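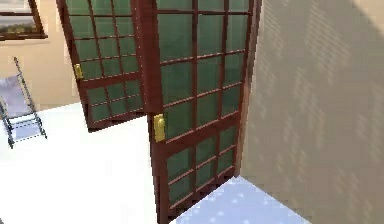
Why Do We Have Time Zones on a Trip?

When you travel a long way, the clock at the end of your trip may not match the clock at home. You might leave at lunchtime, ride in a plane for hours, and land when the people there are still eating breakfast.

The Earth is always turning. It makes one full turn in a day. The side that faces the sun has daytime, and the side that faces away has night. The sun can't be high in the sky everywhere at once, so noon has to come to different places at different moments.

A long time ago, each town set its clocks by its own sun. That worked well when people traveled on foot or by horse. Then trains came along. A train could pass through many towns in one day, and every town had its own time. It was very hard to write a train schedule that made sense.

People fixed this by dividing the world into time zones. All the places in a zone agree to use the same time. When you cross into the next zone, you usually change your clock by one hour. If you are going east, you move it ahead. If you are going west, you move it back.

Let's try it with two towns. Pudodville is in the east and Venico is far to the west. Venico is 4 hours behind Pudodville. A plane leaves Pudodville at 10 in the morning and flies for five hours. In Pudodville it is now 3 in the afternoon. Take away four hours and you get the time in Venico, 11 in the morning. The clocks on the wall say only one hour has gone by, but you were in the air for five.

Going home, it works the other way. If you leave Venico at 10 in the morning and fly for five hours, it will be 7 in the evening when you land in Pudodville. You may have missed lunch and be right on time for dinner.

What is jet lag?

Your body has a kind of clock inside it. It helps you feel sleepy at night and awake in the day. When you fly across many zones, your body clock stays on home time for a while. You may wake up at 4 in the morning and want a snack, or fall asleep in your soup. This is called jet lag. It goes away after a few days. Playing outside in the daylight helps your body clock catch up.

Can you get jet lag in a car? Not very often. A car moves slowly enough that your body has time to get used to the change.

What if you travel north or south? If you go straight north or straight south, you may stay in the same zone the whole way. You could fly for many hours and never change your watch.

Words to know

Time zone: an area where all the clocks show the same time.
Schedule: a list of when things will happen.
Jet lag: the tired feeling you get when your body clock doesn't match the time where you are.

Try this: Pick a place you would like to visit. Ask a grown-up to help you find out what time it is there right now. Would the children there be in school, at home, or in bed?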